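Raumklima im Schlafzimmer, Teil 2: Auswertung

Der Bisier-Logger lief den Dezember über im Fünf-Minuten-Takt auf dem Nachttisch. Gemessen wurden Temperatur, relative Feuchte und CO2. Der höchste CO2-Wert lag bei fast 3000 ppm, Tür und Fenster geschlossen, zwei Personen.
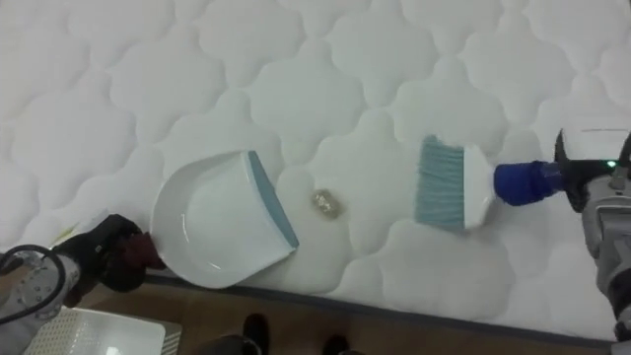
Der Mittelwert zwischen Mitternacht und 6 Uhr beträgt 1378 ppm. Darin sind auch die Nächte mit gekipptem Fenster enthalten, die Verteilung ist also zweigipflig und der Mittelwert nur bedingt brauchbar. Impi Turunen hatte im Kommentar zu Teil 1 nach der Sensordrift gefragt. Der Abgleich im Freien ergab keine auffällige Abweichung.
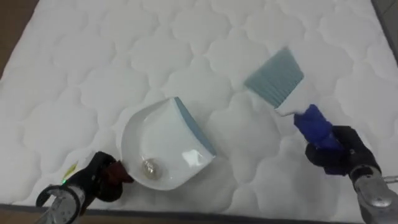
Die Feuchte folgt dem CO2 mit Verzögerung. Textilien und Putz puffern, der Anstieg fällt flacher aus als berechnet. Stoßlüften vor dem Schlafen verschiebt die Kurve, der Endwert bleibt fast gleich. Spürbar senkt ihn nur die offene Tür zum Flur.
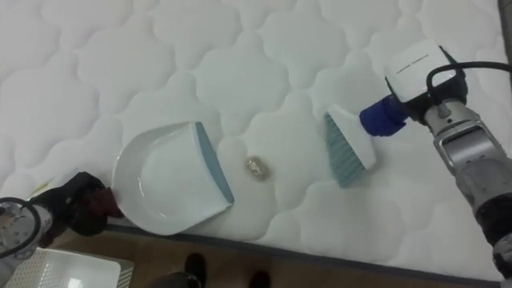 Offene Punkte

Zweiter Logger im Flur, Abluftventil von Vesinska, Rohdaten als CSV. Die Taupunktrechnung für die Außenecke fehlt noch.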